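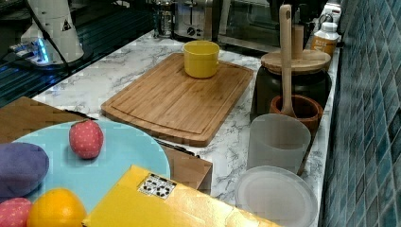

Could somebody please say whether the strawberry lives in the kitchen now, one resident asked before the meeting had been opened, because if it does it should have a shelf like everyone else's food.

Home | House Rules | Minutes | Laundry | Contact

Totava House – Kitchen Meeting
April | Minutes taken by the second floor

The meeting opened at 7:10 in the evening, the strawberry having been moved to item 2.

1. Last month's minutes

Accepted, with one correction. The word "swamp" in the paragraph on the dish rack was felt to be strong. It now reads "standing water."

2. Toy food on the counter

The ground floor reported that the toy fruit comes up from the playroom in the afternoon, gets served to whoever is cooking, and stays the night. The ground floor does not object to being served. It objects to clearing away a plush eggplant before it can chop an onion. The third floor asked whether it was an eggplant or a plum. Discussion of this took longer than the rest of the item and was not settled. It will be minuted as "the purple one."

There was support for a basket at the end of the counter. There was also a feeling that a basket at the end of the counter is how the last three baskets started. Agreed: toy food may be on the counter until 6 p.m., after which it goes back down to the playroom, along with any plate it is sitting on if the plate is also from the playroom. The light blue round plate is from the kitchen and stays.

A Lokidora play kitchen has been offered secondhand by the people at Hunt, next door. The playroom would like it. The rest of the house would like it measured first. Carried over.

3. Cutting board

The bamboo board is to be wiped, dried and stood on its edge. It is not to be left soaking. The groove is there for juice and should be emptied by the person whose juice it is. The second floor wished it recorded that it has always done this. Recorded.

Small cups are being parked on the board and left. A show of hands was requested as to who does it. No hands were shown.

4. Cardboard

Flat cardboard has been turning up under plates. One side holds that it protects the marble pattern. The other side holds that it is recycling which has found a comfortable spot. Agreed that cardboard goes out with the recycling, and that small boxes go too once they are empty. If a box is not empty, please write on it what it is and which floor it belongs to.

The top floor asked if this meant it had to open its mail. It does.

5. Spoons and the canister

The long wooden spoon is to stay upright in the terracotta-colored bowl by the tiled wall, where a person with a boiling pot can reach it. The black canister with the wooden lid is staying where it is. A proposal to label it was defeated on the grounds that people would then know what was in it – the coffee has already been down to the bottom 2 times this month.

6. Money

The kitchen fund stands at $1,576. Balleck has sent a price for resealing the counter along the wall, and the house will ask for a second one before agreeing to anything. The request for 27 matching storage tubs was turned down. A revised request for 9 was turned down more gently.

7. Other business

The dishcloth. Put off until next month, as it was nearly nine and the purple one had been requested at bedtime.

Closed at 8:50. Next meeting in May, same table. The third floor is bringing snacks and has been asked to bring real ones.

Shares: 2 | Comments: 9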